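How to Install a Fan-Made Monster Game Patch (and Not Lose Your Save)

Posted March 9, 2020

So I finally finished Calarov, the monster-catching ROM hack I've been going on about since last May, and my inbox is full of the same question: how do you get the thing running? It's pretty easy once you've done it a couple of times, so let's go through it together.

What you need first: a clean copy of the base game dumped from your own cartridge, the patch file from the Calarov page, a patching program (I use Vemach) and an emulator. Make one new folder and put everything in it. I keep mine on the desktop.

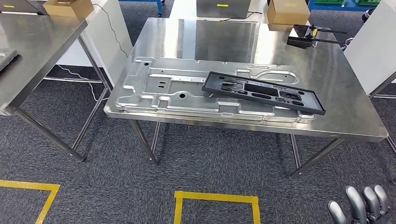

Black tray on the stamped plate, steel table.

Step 1. Copy your clean game file and rename the copy. Please don't patch the original! I did that with Bestley and had to dump the whole cartridge again.

Step 2. Open Vemach, pick the patch in the top box and your copy in the bottom box, then hit Apply. If it complains about a checksum, your base game is the wrong revision. Calarov wants revision 2, and forcing the patch onto another one gives you a white screen after the title.

Step 3. Open your emulator and look for the save type setting before you start a new game. Set it to 128K. Leave it on auto and the game will happily let you play up to the second gym and then tell you the save is corrupted (ask me how I know).
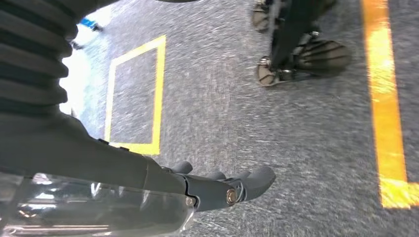
Mine was already on 128K and it still wouldn't save, wrote Eze_36 under the old version of this guide. Turned out I had the folder set to read-only, so check that too.

Good tip, and I've added it to my own list. While you're in the settings, turn on the real-time clock as well, or the night-only monsters never show up and the berry trees just sit there.

Step 4. Start the game, walk out of the bedroom, save from the menu and close the emulator completely. Open it again. If Continue is there, you're good — go pick your starter. There are 6 of them, and I went with the little mud turtle both times.

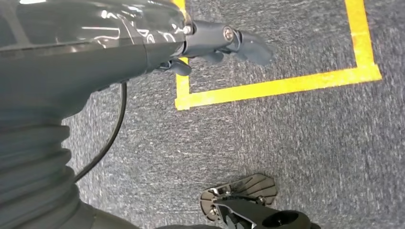

One reader asked whether a save from the old beta carries over to the full version, and whether the team comes along with it.

Sort of! The save loads, but stand inside a healing center before you switch versions, because some of the outdoor maps moved and you can end up stuck in a wall. Your team comes along fine. Key items are hit and miss, and the bike didn't make it over for me, so I had to go back to the shop in the harbor town and get another one.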